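About Elley

Elley is a sewing and mending school on the ground floor of the old Leblanc building, one flight down from the Soltura dance studio (you'll hear them, and you may start hemming in time). We teach people to fix, fit and make their own clothes, and we love doing it!

Lemlem Beyene started the school with two secondhand machines and a cutting table she built herself. She had spent years doing alterations for a bridal shop and kept meeting customers who wished they could do it at home. So she opened an evening class, and then a second one, and now we run 23 classes a term — everything from sewing on a button to drafting a coat.

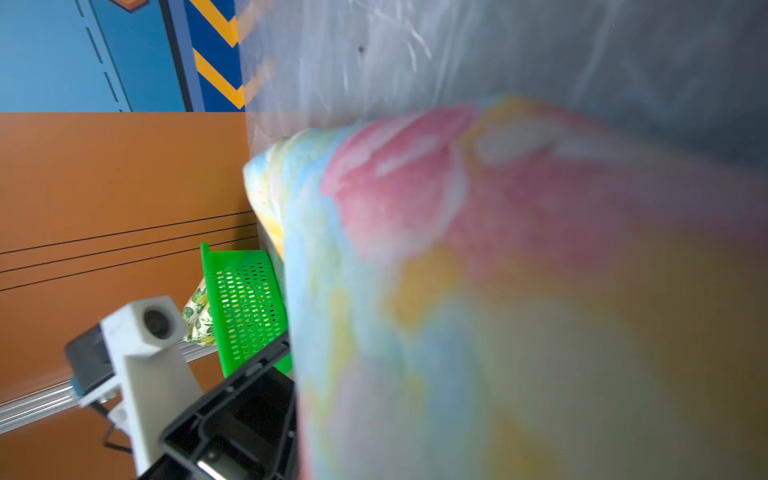
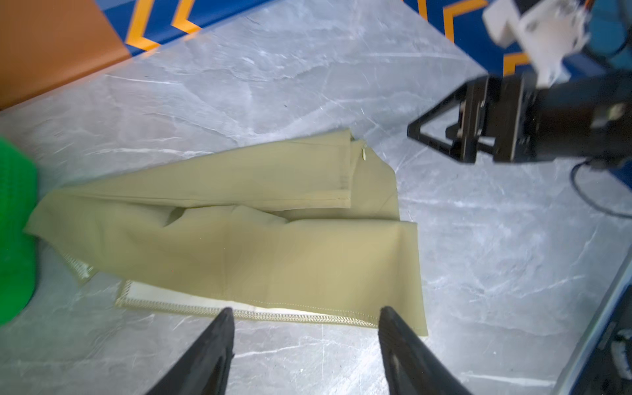 Most of our students have never threaded a machine before. That's fine with us. You'll start on straight seams, move on to hems and zippers, and by the fourth week you'll be cutting out your first Garketti bag, our own beginner pattern, which has big roomy pockets and forgives nearly everything.

Classes are small and last two hours. Thread, needles and chalk are included, and you can borrow a machine or bring your own (we're happy to look at one that's been in the attic since your grandmother had it). Teens are welcome from age 12 with a parent's okay.

The new term starts in September. Drop in any open studio evening and try a machine before you sign up — the door is on the side street, next to the bike racks.

Page updated March 17, 2021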